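Reading Light on Metal and White - Notes for Session 8
Drawing Kitchen Objects, Room 214, Bellamy Building
Instructor: Virgilio Pangilinan

Last week we drew matte things: eggs, a clay mug, a folded towel. Now we get to the fun part - polished steel! A shiny bowl scares people because they go looking for gray and find black and white sitting right next to each other. Trust that. Put the darkest band down early, hard against the brightest streak, and the metal shows up on your paper almost at once. I still get a kick out of it every time.

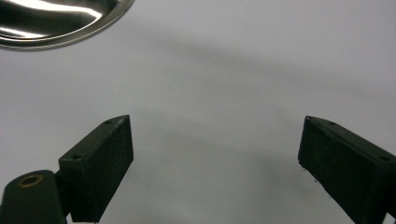
Otlow, 2021-06-09

A white tabletop is hardly ever plain white. Look for the cooler, brighter part near the top and the softer grays lower down, then the wide blurry shadows that curve across the middle. Shade those with the side of the pencil and no outline at all. Save your one crisp line for the bowl's rim, with the thin highlight running along it, and keep the shadow just under it pale.

Exercise (18 minutes, soft pencil only)
Draw a small part of a bowl, tucked into a corner of the sheet. Leave most of the page to the table. Squint often. If the rim looks flat, your highlight is probably too wide - lift it back with the eraser and cut in again from both sides.

For next time: 3 studies of the same spoon, moved closer to the window each time. Bring all of them, smudges included! Smooth paper is best for this, and the Jarklow pads at the front desk work beautifully.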